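Search this site
Enter keyword
Go

The week of the trial

Friday, November 23, 2018

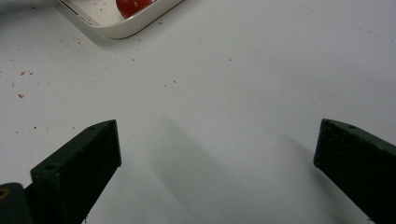
Morning, at the courthouse

I woke at five and could not sleep again. My letter said to come for half past nine, but I was at the door before nine with my sandwich in my bag, like a child on the first day of school. The guard looked at the letter, then at my passport, and he read my name aloud, "Corina Ursu", with the weight on the wrong part. I did not correct him.

I write this down tonight while I still have it in order. Aidan Horgan from the shop said I must write it, and that in one year I will be glad. We will see.

The case is against two men who took parcels from the depot at Saltby, where I did the night shift last winter. In the charge it is said that they put new labels on the parcels and sent them to a rented garage. Mostly telephones, and some watches. I saw the van with no name on it, on three nights, and I told this to the police when they came to ask. That is all I know. I did not see anybody's hands on a parcel and I never said that I did.

We waited in a small room with a radiator which could not be turned down. Nuala Mac Suibhne was there also, from the office upstairs. We are not allowed to speak about the evidence, so we spoke about her mother's hip and about the price of flats. She had brought a flask of tea and gave me the cup part. At eleven a lady came and said there was a legal argument, and we should wait more. At twelve she came and said the same thing again.

Afternoon

I was called at ten past two. The room is smaller than I imagined. I had expected dark wood and a high ceiling, but the walls are painted cream and there is a clock that makes a noise. I took the oath and my voice was too quiet, so the judge asked me to begin again.

The lawyer for the prosecution, Mr Lenihan (Fiachra is his first name, I saw it on the list outside), was polite and slow with me. What time did I start? Where did I stand? Was the yard light working? I had the answers ready for months.

Then the other one stood up, for the defence. He asked how I could be sure of the colour of a van at night. I said I was sure that it was white or a very light grey. He said, "So you are not sure." I had to think about this, and I felt my face get hot. I said that I was sure of what I just said. Somebody at the back laughed a little. He asked then if I had been paid by the company, Mac Giolla, for coming. I was paid 200 euro for the shifts I lose, and I said so, because it is true and it is written in the papers.

It took less than one hour. All those nights of lying awake, for this.

Conall McGrath was on the bench outside when I came out. He is the policeman who wrote my statement in spring. He said I did fine, and that the jury will maybe go out next week. He could not say more and I did not ask. The two men went past us to the stairs, one of them with his wife, who carried his coat. He did not look at me. I used to say good evening to him at the gate.

Evening

I took the bus home and went past my stop. I made soup, and burned the onions, and ate it anyway. My sister rang and wanted to know everything, but I told her only the part about the clock. I will ring her on Sunday.

The blue shoes hurt. Take them back to the shop if I can find the receipt.

Posted in: Diary, Courts and crime, Work

We use cookies to remember your settings and to count visits. By continuing to read this site you accept this. OK / More information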